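The Long Braise Returns to the Dining Room

For most of the past decade, slow cooking in Plirnosgate was something done at home. Restaurants in the district favored the grill and the flat-top, which turn a table in under an hour, and the cuts that need a full afternoon in the oven were left to families and to the Sunday kitchens of parish halls. That has begun to change. Since December, three dining rooms within walking distance of the old market have placed a braised dish at the center of the menu.

The best known of them is Meireles, where chef Leonilde Cardoso serves beef cheek cooked overnight in red wine with bay, carrot and a little dried orange peel. The meat is salted the day before, seared in a heavy pot and left covered at a low temperature until morning. Cardoso does not thicken the sauce with flour. The liquid is strained, chilled so that the fat can be lifted away, and reduced by half shortly before service.

"The oven does the work, but the cook has to plan," she said. "If I forget to order on Tuesday, there is no dish on Thursday."

Planning has its costs. Meireles has 71 seats, and the kitchen must decide a full day ahead how many portions to prepare. Rodrigo Morais, who manages the restaurant's purchasing, keeps a written record of every service. On the busiest night of the season the kitchen sent out 99 plates of beef cheek, and the last two tables were offered pork shoulder in its place. 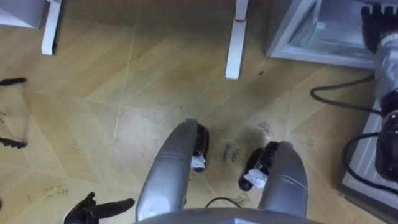
Orkusar, the newest of the three, has taken a different approach to the same problem. Its owner, Adelino Guerreiro, cooks lamb neck in small batches through the day, so that one pot is finishing as another goes in. Guests are encouraged to wait and to accept a bowl of broth while they do. The dining room was designed with waiting in mind, with low chairs near the entrance and a pale wood floor laid in a chevron pattern, of the kind found in many of the district's older apartments. Scuffed boards do not trouble Guerreiro, who would sooner spend the money on a second oven.

His lamb is seasoned with cumin, garlic and sweet paprika, and finished with chopped mint and lemon. It is served with white beans that have been cooked separately, as beans left in the braising pot tend to split before the meat is tender.

At Zamov, the smallest kitchen of the group, Filipa Leitão prepares a braise without meat. Whole cabbages are quartered, browned in butter and cooked for nearly 2 hours in cider and vegetable stock. The dish was intended as an accompaniment. It is now ordered more often as a main course, with rye bread and a spoonful of mustard.

Cooks who wish to try the method at home need only a heavy pot with a close-fitting lid. Leitão advises cutting a sheet of parchment to the width of the pot and laying it directly on the food, which keeps the surface moist. The liquid should come halfway up the ingredients and should barely move. Any braise may be made a day in advance and reheated gently, covered, with a few spoonfuls of stock if the sauce has set.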